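Leveling a Long Dresser on an Uneven Floor

Revised Tuesday, February 18, 2020, by Roswitha Tiedemann

A long, low dresser shows floor errors that a narrow cabinet hides. The case twists slightly, the drawer fronts go out of line, and the end drawers start to bind. Most of this can be corrected at the feet. Do the work before adjusting any drawer hardware.

What you need

A spirit level, 2 feet or longer
A straight board as long as the dresser top
Plastic shims, tapered
A pencil and masking tape
A utility knife
A helper for lifting

Step 1. Unload the case

Take out all the drawers and number them on the back with tape. Drawers from the same row often look identical but have worn to their own openings. Clear the top as well.

Step 2. Find the high point of the floor

Slide the dresser away from its final position. Lay the straight board on the floor where the front feet will stand, set the level on it, and note which end is high. Repeat for the back feet, then for the two short sides. Mark the highest of the foot positions with tape. This foot gets no shim. All others are raised to match it.

On carpet, press the board down firmly over the tack strip near the wall. The strip lifts the back feet, and a dresser set against the wall will lean forward as a result. Check this again after a few weeks, when the pile has packed down.

Step 3. Shim lengthwise first

Move the dresser back into place, leaving a hand's width behind it. Set the level along the front edge of the top. Have the helper lift the low end just clear of the floor and push a shim under the front foot from the side. Lower, read, and repeat until the bubble is centered. Do the same along the back edge.

If the dresser has a center foot, leave it alone for now. Henrik Voß, who checked this page against his own Plitlow case, found that his center foot had been carrying the whole load – the two ends were hanging from it and the top had crowned.

Step 4. Shim front to back

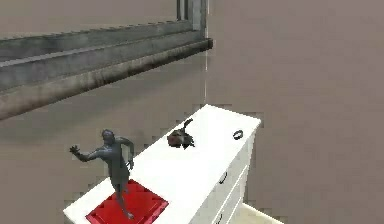

Turn the level across the top and read it at the left end, the middle, and the right end. The three readings should agree. If the ends differ from each other, the case is twisted, and one corner needs to go up or down by a small amount. Correct the corner diagonally opposite the high point and read all three positions again.

Step 5. Set the center foot

Slide a shim under the center foot until it just makes contact. It should resist a light pull without raising the top.

Step 6. Check the drawers

Refit the drawers in their numbered openings. Gaps between fronts should be even from top to bottom. If one drawer still rubs, inspect its runners before returning to the shims.

Step 7. Trim and anchor

Score each shim flush with the foot and snap off the excess. Push the dresser to the wall, recheck the level, and fasten the anti-tip straps to studs.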